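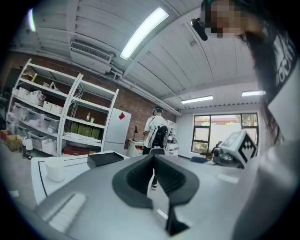 Figure 7. Workroom at the Sirnmont site, with ceiling lights on, wall-mounted air conditioner, brick wall and white metal shelving.

4.2 Room conditions

The Sirnmont workroom was one of 7 rooms in which we logged light and air temperature during ordinary sorting and shelving work. It has a corrugated ceiling, painted white, and a red-brown brick wall with a tall metal shelving unit against it (Figure 7). Cooling comes from a single air conditioner mounted high on the wall.

Readings were taken at shelf height and at the work surface, for a total of 121 readings over the month of September. Light levels at the work surface changed little between morning and late afternoon. The lower tiers of the shelving were darker at all times of day, and workers told us they often pulled items forward to read the labels. The same complaint came up at Cillatau, where the shelves are deeper.

Temperature varied more than light. The shelving side of the room stayed warmer in the afternoon, and the difference was largest when the door to the corridor was closed. Kamlesh Rawat repeated the afternoon readings with the door open and found a smaller gap between the two sides. Both sets are included in the analysis in Section 5.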